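## Skatach 2.0 : la saisie « sans modèle » au banc d'essai

La nouvelle version de Skatach, le planificateur de saisie édité par Skadedico, promet de se passer de modèle 3D de l'objet. On branche la caméra du poignet, on lance le nœud et le logiciel propose une prise. La fiche produit annonce « tout objet, toute matière ». J'ai lu cette phrase assez souvent pour vouloir essayer moi-même.

Sur des boîtes et des flacons, rien à redire : c'est propre, et l'installation m'a pris moins d'une matinée. Restaient les objets mous. Notburga Hofstetter, qui s'occupe de la perception chez Stadgate, m'a conseillé les fleurs artificielles. Les pétales se recouvrent, la segmentation les fond en une seule masse, et la seule partie qu'on ait vraiment envie de pincer est une tige fine, presque du même ton que le fond.

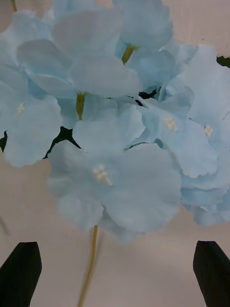 *Vue de la caméra de poignet : fleurs bleu pâle, tige jaune-vert entre les deux doigts ouverts.*

Sur 161 essais, le planificateur a visé la tige 14 fois. Le reste du temps, il a choisi le centre de la masse bleue, avec un score de confiance qui ne bougeait presque pas d'un cas à l'autre. C'est ce score qui me gêne le plus. Une prise ratée se rattrape, à condition que le logiciel sache qu'il doute.

L'éditeur m'a répondu que le réseau avait été affiné en août sur 2000 scènes supplémentaires, dont 1558 avec des objets déformables. Soit. J'ai demandé combien contenaient des tiges, des câbles ou quoi que ce soit de mince : pas de chiffre pour l'instant. On m'a aussi suggéré de baisser le seuil de profondeur. Je l'ai fait, et j'ai surtout récolté des prises proposées dans les ombres.

Thaweesak, le greffon libre que beaucoup d'entre vous utilisent déjà, ne fait pas mieux sur la tige. Il a au moins le bon goût de renvoyer « aucune prise fiable », et on peut écrire une reprise derrière.

Je garde Skatach pour les cartons. Si vous l'avez fait tourner sur du textile ou du végétal, envoyez-moi vos journaux, y compris les mauvais.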